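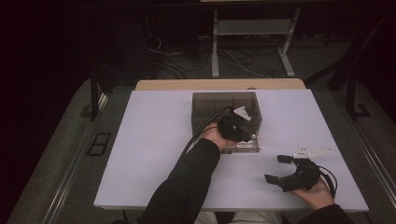 by Maren Toll

March 17, 2022

I have now spent six weeks with the Murnel Triden kit, and my forearms would like a word with whoever signed off on the weight.

For those who come here for the bread posts, a quick catch-up. My day job at Lockwood involves teaching a robot to put small things into other small things. The old way to do that was to sit at a desk and steer the arm by remote, which is like trying to thread a needle over the phone. The Triden does away with the arm. You hold a gripper in each hand, you do the job yourself, and the kit writes down where your hands went and when you squeezed. Later on the robot gets to study the result, and with luck it picks up your good habits and leaves the sighing.

The kit is $3328. For that you get two grippers, two cables, a set of marker plates, a head strap, a year of the software and a hard case with foam cut for everything except the cables. The cables have to be coiled up and pressed down on top until the lid gives in. I have closed that case by sitting on it.

Setup took me one afternoon. The manual says 6 steps and it does have 6 steps, if you accept that step four is "calibrate the system" and that it covers eleven pages. The marker plates are the white triangles that sit on top of each gripper so the software can keep track of it. They clip on with a nice firm snap. They come off with a nice firm snap too, usually when you brush one against your own sleeve, and then you get to visit step four again. By the second week I had learned to move like a person carrying two full cups of soup.

Now for the part I like, because there is one. The fingers are good. They have flat pads at the tips, and once you stop trying to be clever with them they will pick up most things you'd want picked up. My main job this month has been the divided box, the smoky see-through one with the clear walls inside. Small item goes in, small item comes out, small item goes into the next compartment over. It sounds like nothing. Try it with your thumbs taken away. The walls are clear, so you find them mostly by hitting them, and a gripper is wider than you remember every single time you lower it into a slot.

I got better at it faster than I expected, though. The squeeze is smooth and it doesn't fight you. With the remote setup we used before, I could feel the delay between what I wanted and what happened, and I'd end up hovering over the box like a nervous crane operator. Here your hand is where the gripper is. You reach, you pinch, you let go. I did a run of the divided box while half thinking about dinner and it was one of my cleaner ones, which I've decided not to look into.

The cables. I have to talk about the cables. Each gripper has one, and each one leaves the gripper in the direction that will annoy you most. The left one likes to run down alongside my arm, and that's fine once you make peace with it. The right one makes a loop off to the side and then waits. If you reach across your body, the loop comes with you and drags over the table, and anything light that you'd set out with care goes for a ride. Murnel sells a cable sleeve as an extra. I wrote to ask whether it fixes this, and got a very friendly reply saying that it makes the cables tidier. A battery version is planned for October. I'll believe in it when I'm complaining about charging it.

The software is the dull half of the review, so I'll be quick. Recording is one button, and it's big, and I have no notes. Reviewing what you recorded is slower than it should be. Every take gets a name made of a long string of letters, and you can rename them one at a time, like an animal. The license that comes in the box covers 1000 takes. After that you pay for more, and you'd be surprised how soon the far end of a thousand comes into view when half your takes end with you dropping something and saying a word. Dropped ones count. I asked. As of this morning I'm at 638, and I've started to ration them the way my grandmother rationed the good napkins.

A few smaller things, in no order. The grips are made for a hand bigger than mine, and after an hour I feel it at the base of the thumb. The black finish shows every bit of dust. Use a plain, light tabletop if you can, as the tracking seemed to sulk on our old dark bench and cheered up when we moved it to a white board. Wear sleeves that fit close at the wrist. The head strap is comfortable and makes your hair look like you slept in a bus station.

Would I buy it? With Lockwood's money, yes, and we did, and I've asked for a second set so that two of us can be clumsy at once. With my own I'd wait for the version with no cables, or look for a used one. A shop over in Iludstead had one on the shelf last week at a fair price, with the foam still in the case and one marker plate missing. Replacement plates only come in packs, so work that into your sums before you drive out there.

Next week I start on lids. The lids are small and round and they roll, and I've been told the robot needs to see at least a couple hundred good ones. I have 362 takes left. If anyone has a trick for getting a gripper pad under the rim of a thing that's lying flat on a table, the comments are open – and please don't say "use your fingernail," we've had that one.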